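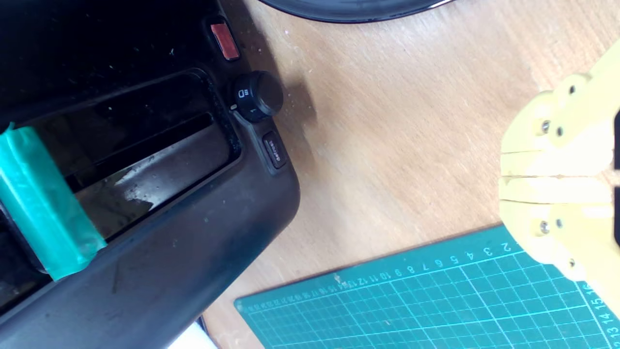 I think we throw away our toasters too early. In our shared kitchen at Iltura there is an old black one, with crumbs on the housing and a piece of teal tape over one end, and every June somebody proposes to buy a new one. Every June I vote against.

My reasons are simple. A toaster has few tasks. Ours has one slot, a knob for the browning and a defrost button, and I have never wished for more. The newer model in the Zeltunus catalogue promises 5 programmes for bread. I eat one kind of bread.

Some colleagues say that the old one looks dirty. They are right, and I admit the rim of the slot is not nice to see. But dirt is a reason for cleaning, it is not a reason for shopping. Ten minutes with a dry brush would help, when the plug is out of the wall.

The tape disturbs people more than the crumbs, I have noticed. In my parents' home a repaired thing was a normal thing — we had chairs with wire and cups with glue. Here a strip of tape seems to be a small shame, and I find this a pity.

So I will vote against again, and I will bring the brush.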